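Sadowski to reopen Brilik mill as fabric finishing site

Trekari, 6 Dec 2004 - Sadowski Textiles said today that it will reopen the former Brilik mill in Trekari as a finishing and warehousing site for its upholstery fabrics. Work on the building is under way and the first orders are due to ship from the site in May.

The company bought the mill last winter. It has stood unused apart from the ground floor, which was let for storage. Sadowski will move its dyeing, brushing and inspection lines there from two smaller buildings on the north side of town. Weaving will stay at the existing plant on Prellik Road.

The move will bring 872 product lines under one roof. At present, cloth is woven at Prellik Road, trucked to one building to be dyed, trucked to another to be inspected and then brought back for shipping. A single roll can spend nine days in transit or waiting for a truck. Sadowski expects to cut that to three.

"We have been paying to drive our own fabric in circles," said Irena Bielecka, managing director of Sadowski Textiles. "The customers who order from us are mostly small furniture makers. They don't keep much stock, and when we are late they are late. This should have been done years ago, but the right building wasn't for sale."

The company employs 365 people. No jobs will be lost in the move, and it plans to hire for 14 new positions at Brilik, mainly in inspection and shipping. Those jobs will be advertised from the end of January. Staff who now work at the two north side buildings have been offered the same hours and pay at the new site. A shuttle bus will run from the train station at the start and end of each shift for the first year.

Repairs to the mill include a new roof over the east wing, new wiring throughout and a water treatment unit for the dye house. The brick front and the clock will be kept. The clock has not run since the mill closed, and the company has not yet decided whether to repair the works or fit a new movement.

Sadowski will also use the site to launch its Prellik range of wool blend upholstery cloth, named after the road where the company started. The range comes in 22 colors, most of them grays, browns and greens, and is meant for office seating and public buildings. It will be sold by the roll, with a minimum order of 30 yards. Sample books will be mailed to more than 900 trade customers in the spring - other buyers can ask for one by phone or letter.

"Gray is still what people order," Bielecka said. "We make some very good reds and we sell a little of them. The grays pay for the reds."

The two north side buildings will be put up for sale once the lines have been moved. The company has had early talks with one possible buyer but no terms have been agreed.

A public open day at the Brilik mill is planned for the summer. The date will be announced when the building work is finished.
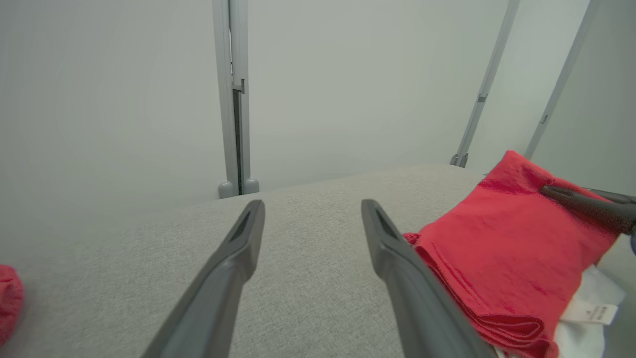
About Sadowski Textiles

Sadowski Textiles weaves and finishes upholstery fabric for furniture makers, contract seating firms and repair shops. It is privately owned and has its head office on Prellik Road, Trekari. Press inquiries should be sent to the company secretary at that address.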